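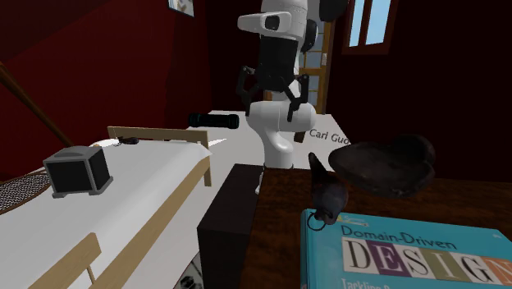 Severability is the rule by which a court that strikes down one part of a statute decides whether the rest stays in force. The question arises after a ruling of invalidity and is treated as a separate step, with its own test and its own record. Courts often explain the rule through plain objects: a black cylindrical flashlight resting on a white surface is one device to the person who picks it up, and a statute may likewise be one scheme to the legislature that passed it, even when it is printed in numbered sections.

Test

Most courts ask 2 questions. The first is whether the remaining text can operate without the invalid part. The second is whether the legislature would have passed the remainder alone. Some courts apply only the first question when the statute has a severability clause, and treat the clause as a presumption that can be rebutted.

Manurung licensing act

The Manurung licensing act of 2000 is a common teaching case. It contained 570 sections, 3 of which barred out-of-state haulers from county contracts. Clavex, a freight firm, challenged the bar and won at trial. The firm then argued that the fee schedule in the same title had to fall with it. The appeals court disagreed and left the schedule in place, finding that the fees could be collected without the bar. A later suit by Wemeo over the renewal rules in the act was dismissed for lack of standing, and severability was not reached.

Criticism

Critics object that the second question calls for a guess about a vote that never took place. Others argue that a court has no power to remove text at all and may only decline to enforce it against the parties before it.

See also: Facial challenge; Trorkik rule; Saving clause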